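Jurnura (sorting cell)

Jurnura is an amateur bin-picking robot cell built in a shared workshop in Hedenport. It was designed by Yvonne Ackroyd, a member of the workshop, and is used to test how well a secondhand industrial-type arm can pick up mixed household objects. The name is also used for the control software written for the cell.

History

Ackroyd began the build in December after the workshop's earlier project, a belt sorter called Hollis, was taken apart for its motors and power supply. The first pick was logged on 12/18/19. The arm could not reach the corners of its first bin, and the base was moved 19 cm closer to the table. A second bin was added later so that objects could be passed back and forth without anyone refilling the first — a full run is 200 picks.

Construction

The cell has two metal bins set one behind the other on a wooden tabletop and held with bar clamps. Sheets of cast acrylic, still in their protective paper, were left over from the workshop's sign-making bench and serve as side surfaces. The gripper is a linkage type with metal fingers. Its cables run outside the arm and need to be checked for rubbing before each run.

The control program, Linau, was replaced by the present Jurnura software after repeated timeouts. The current version keeps a log of the last 1000 picks and stops the arm after 2 failed attempts on the same object.

Test objects

Objects are chosen for shape and surface and are changed often. Clear balls are hard for the depth camera to find. Long items such as brushes tend to come up at an angle — the usual fix is to grip near the middle. Blocks with flat sides are used to set the closing force.

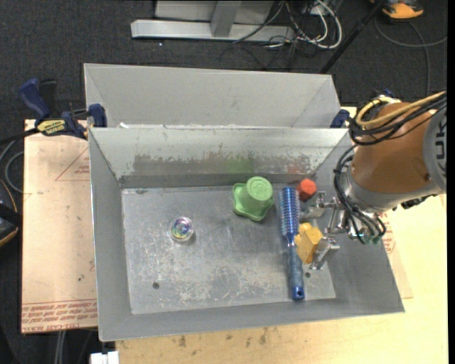 The gripper at a yellow block beside a blue hairbrush in the front bin.

Known problems

Objects lying against a wall are the most common cause of a stopped run, as the fingers need clearance on both sides. The bin floor is bare metal and has become scratched. A rubber mat was tried and removed when thin objects stuck to it.

See also
Bin picking
Parallel gripper
Hollis (belt sorter)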